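# Notes from the visit to Flomley, February

I write this report for my colleagues in the repair and refurbishing workshop, who asked me what is worth to buy and what is only nice to look at. English is my third language, so please forgive the small mistakes.

The open day was held in the Flomley building, on the second floor of the old printing house. The train from our side takes 62 minutes, and then there is a walk along the canal. I arrived at half past nine. Coffee was already finished, but the demonstrations were just beginning, and I could stand near the tables without pushing anybody.

The subject of the day was small grippers for electronics work. Three suppliers brought their hardware: Clikia, Plakgate and Tomaszewski. All of them used the same kind of arm, which the hosts had prepared, so the differences we saw came mostly from the fingers, the wrist cameras and the controllers. I liked this very much. At most fairs every company brings its own arm and its own lighting, and in the end you compare nothing.

## The tasks

The hosts gave a list of five tasks, and each supplier had to try all of them:

- pick up a memory module from a foam tray
- hold a flat ribbon cable without bending it
- take a processor by its edges and carry it over an open computer case
- turn a knurled screw a quarter turn
- put a coin cell into a holder

The visitors were allowed to drive the arm by hand controller after the official run. I waited for my turn on the third task. We handle many used processors in our workshop, and dropping one on its contact side is expensive.

## Clikia

Clikia showed a two-finger gripper with a linkage and soft pads. It opens wide and closes with a fixed speed. The force setting is a number from 1 to 5, and the representative kept it on 2 for nearly everything. The memory module was easy. The ribbon cable came out with a small fold on one side, and the second try was better.

For my taste the fingers are too broad for work inside a case. When I was driving, I had to come in at an angle, and I touched a drive cage two times. On the other hand, the pads are changed with one screw, and this can be done at the table in a minute. The price with pads is 794 euros, without the controller.

## Plakgate

The gripper of Plakgate is slimmer, and the software is clearly the best of the three. The controller shows the finger distance and the motor current in one curve, so you see the moment of contact very well. I asked if the curve can be saved, and yes, it is a plain text file.

The weak point is the camera. It is fixed on the side of the wrist, and when the arm turns, the view goes behind the finger. During the coin cell task the operator was in fact watching the table with his own eyes and not the screen. He told us that a second bracket is planned for the summer.

## Processor over the case

Everybody crowded at this table, so I will write a little more about it. Metal computer cases are bad for cameras. There is shine everywhere, ribs and holes, and the parts throw shadows on each other. A processor has a shiny metal cover too, and the exposure changes when the chip is tilted under the lamp.
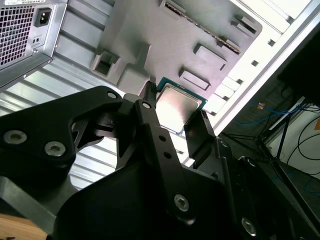
What I learned from the three runs is that the grip on the edges matters more than the force. If one finger touches a little lower than the other, the chip begins to tilt, and more force makes the tilt bigger. Clikia and Plakgate both needed a second grip. Tomaszewski did it on the first, but slowly, and the operator stopped two times to check the angle.

My own attempt was not a success. I lifted the chip well, then I corrected the wrist too quickly and put it back on the foam before anything worse could happen. The man behind me in the line said something kind in a language I do not know.

## Tomaszewski

This is the smallest company of the three. Their fingers have a narrow tip and a shallow step on the inside, where the edge of a board can rest. The camera looks between the fingers and has a manual exposure wheel, a real one that you turn. For shiny parts I find this very practical.

The controller is the opposite story. The menu has four levels, and the stop function is two levels down. There is of course the red button on the table, but I want a soft stop also on the handset. I wrote this on the feedback card.

The knurled screw was difficult for them. The narrow tips slipped, and in the end they left this task unfinished. Plakgate turned the screw without trouble.

## Practical things

Lunch was soup and bread, paid by the hosts. The room was warm after noon, and two windows do not open. If you go next time, bring your own parts in antistatic bags. At three o'clock there was an hour for visitors' parts, and I had only one old graphics card with me.

I asked all three suppliers for a loan unit. Tomaszewski can send one for three weeks, we pay only the transport. Plakgate wants a deposit. Clikia will answer by mail, and I have not received it yet.

My proposal is that we borrow the Tomaszewski fingers first and test them with our scrap processors. If the Plakgate controller can drive them, as one of their engineers believes, I would like to try this combination too. I have the cable drawings and both price lists in my folder, please ask me for them.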